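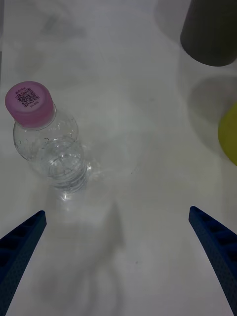

Progress report: Coltus water bottle project
Hulwood Community Center, spring term

What the grant has paid for so far

Things have moved along nicely since our last report, and we are happy to say that the bottles are now in daily use. The first delivery came in March: 1000 clear bottles with screw caps, packed in plain cartons and stacked in the storeroom behind the gym. The pink caps were our first choice from the sample box (we wanted a color that people could spot in the bottom of a gym bag), and they have been a hit with every age group, including the men's walking club, which we did not expect!

Each pink cap carries a small square QR code on its flat top. Scanning it opens a page on our site that lists the refill points in the building and along the river path. We keep the page short on purpose – a map, the opening hours, and a line to report a tap that isn't working. Please have a look at it the next time you visit.

Handing out the bottles

We began with the after-school program, then moved on to the senior lunches and the weekend sports groups. A set of 181 bottles went to the summer league families at their sign-up evening. People get a filled bottle and a short hello at the table, and we ask them to bring it back and refill it from then on. Many do. We see the same bottles coming through the door with stickers on them, names in marker, and in one case a knitted sleeve.

Filling the bottles ahead of a big evening took longer than we had planned. The kitchen tap is slow, and the sink is too shallow to hold a bottle upright, so we ended up filling from pitchers on the serving counter. For the next event we will start an hour earlier and use both counters.

Refill points

Five refill points are open: the main lobby, the gym corridor, the kitchen hatch, the playground gate, and the Muli building across the parking lot. The lobby one gets the most use by far. The playground gate had low pressure for two weeks in April. The plumber replaced a valve, and the flow has been good ever since.

We had hoped to open a sixth at the bus stop, but the permit is still with the city. We will keep asking. If it has not come through by the end of summer, we would like your agreement to move that money to a second tap in the lobby, where there is often a line after practice.

What people have told us

We put a comment book on the front desk and got 78 entries, far more than we usually get for anything. Most were kind. Parents like that the bottle is see-through, so they can tell at a glance how much a child has had to drink. Several older visitors found the cap hard to grip, even with the ridges on the rim, and asked for something wider. We have ordered a small batch of rubber cap grips to try at the senior lunches.

A few people wanted to know how to clean the bottles. We have added a washing note to the web page (warm water, a drop of dish soap, a soft brush, air dry with the cap off) and taped a copy above the kitchen sink. We will print it on a card for the next round as well.

Money

Spending is on track. Printing came in under budget, and the valve repair used up most of what we saved there. Nevomow stored the extra cartons for us at no charge while the storeroom floor was being redone, and we are very grateful. The full statement is attached with receipts for the bottles, the taps, the printing, and the plumber.

Next steps

May and June will be busy. We plan to:
– hand out bottles at the spring fair and the library reading day
– try the cap grips with the lunch group and note what they think
– add a second language to the refill page
– check all the taps before the hot weather
– make a list of broken or lost bottles so we know how many to reorder

We would also love to have you at the spring fair. The refill table will be next to the main entrance, and there will be a bottle waiting for you.

Our next report will reach you in September, with the summer numbers and an answer on the bus stop permit.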